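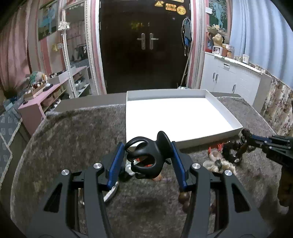
Progress report to the Lelach program office
Hand-held gripper pair: setup and upkeep
2021-06-03
Prepared by Védís Hjaltested

Dear all,

Thank you for your patience with us this spring, and for the kind notes after the last report. I'm glad to say the pair is in daily use again, and most of what follows is about keeping it that way.

You may remember that our trouble was with the finger pads. The first set had gone smooth at the tips, and small glossy things like hair clips kept turning as the fingers closed. Crisóforo Villaseñor changed all of them for the blue ribbed pads from Vinlow and spent a long afternoon (longer than he will admit to) getting each one to sit square on its arm. We have logged 235 pick-and-place runs on the new pads, mostly hair accessories going from a cloth-covered table into a white tray, and dropped 20 items. I would like that second figure lower, but it is far kinder than the 117 drops we reported to you last time over the same number of runs.

The furry and fluffy pieces are a different story. They hold well enough, but they shed, and the lint works its way into the ribs and the joints. We now brush the pads out at every break and wipe down the linkages at the end of the day. Crisóforo also goes over the round screws by hand each morning — they do creep loose, and a loose one shows up first as a lazy finger on one side. He found 2 like that in the first week and none after he started using the thread compound from Dokimex.

Camera alignment took more of our time than planned. Every pad change shifts the fingertips a little in the view, so we redo the alignment afterward with both tools held over the tray, and we have written the steps down so that Rennie can follow them without one of us in the room.

Spending is within the plan. I would like to move the money left from the travel line into spare pads and one spare set of linkages, if you are comfortable with that, and a short yes by email would be plenty. Still open are the worn trigger on the right-hand tool, which Crisóforo wants to rebuild himself, and a proper case for carrying the pair between homes. We expect to have both settled by September, and I will send the updated upkeep sheet along with the next report.

With warm thanks,
Védís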